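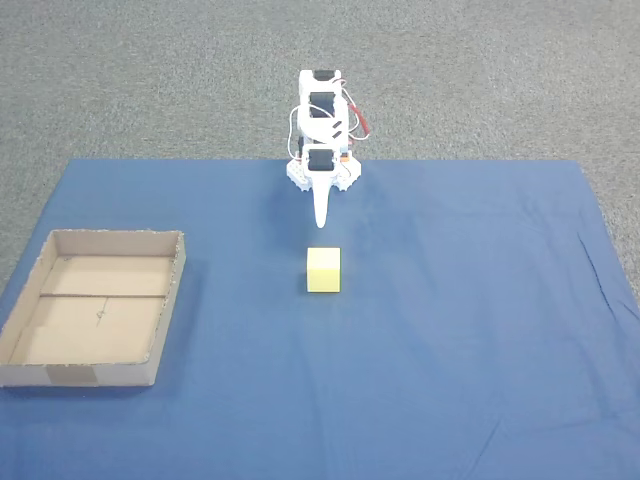 Section 4. Laying out the floor cloth and pick-up set

Applies to: Aturden floor kit, cloth and cube. Read section 3 (unpacking) first if you haven't.

Before you start
– Vacuum. Carpet grit under the cloth makes lumps and you'll feel every one.
– Shoes off. Drinks somewhere else.
– Low-pile carpet is best. Speckled or plain, no difference. Shag or loose rugs, don't bother, cloth creeps all over the place.

4.1 Cloth

1. Unfold the blue cloth on the carpet. Hem side down.
2. Pull the corners out one at a time, then go round again. Don't yank two at once.
3. Smooth from the middle out with your forearm. Creases by the walls can stay. Creases in the middle can't, a cube will tip on them.
4. Still creased? Cool iron, off the carpet, five minutes to settle, then re-lay. Never iron it on the carpet.
5. Leave a walking strip on at least one side so people aren't treading on the fabric.

Caution: the cloth slides on timber and vinyl floors. If you have to use one, tape the corners with painter's tape. Not duct tape – it takes the colour off.

4.2 Box

1. Use a shallow cardboard box, no lid. The tray from the Nakel pack is fine, so is anything similar from the recycling.
2. Cut off leftover flaps. Peel off packing tape, it catches.
3. Set it on the cloth near the left edge, open side up. All of it on the fabric, no corner hanging over the carpet.
4. Press the bottom flat. If it rocks, swap it.

Note: don't weigh the box down with tins or batteries. If it's wandering, a small loop of painter's tape underneath will hold it.

4.3 Cube

1. One cube to begin with. The pale yellow is easiest to see on the blue, esp. late in the day.
2. Put it down near the middle, flat face to the front.
3. Check it from the front at floor level. A cube on a crease leans a bit and you wont see it standing up.
4. Add the second one only when the first is going into the box reliably. Never more than 2 on the cloth.

Caution: small parts. Keep away from under-threes and from dogs. Count the cubes back into the bag.

4.4 Light

Overhead light on, curtains half closed if the sun comes in low. Strong sun across the cloth gives long shadows and the edges get hard to judge. After 4 pm in April we shut them all the way.

4.5 Before every session, quick check

Cloth flat in the middle
Box open and empty
Cube on the cloth, square to the front
Wires clear of the cube and the box
Nobody's socks

4.6 Packing up

1. Cubes in the bag first.
2. Empty the box. Shake it out over a bin, fluff collects in the corners.
3. Lift the cloth by all four corners so crumbs stay in the middle. Shake outside.
4. Roll it, don't fold. A folded cloth has to be ironed agian next time.
5. Cardboard stays dry. A damp box goes soft at the corners and has to be replaced.

Cleaning: cold hand wash, line dry, no bleach. Cubes wipe down with a damp rag.

Spares: cloth is part 112, cube bag is part 244. Ask Zlatko Georgiou at the Skistance store counter, he keeps both out the back. Boxes aren't stocked.

Next: section 5, Storage.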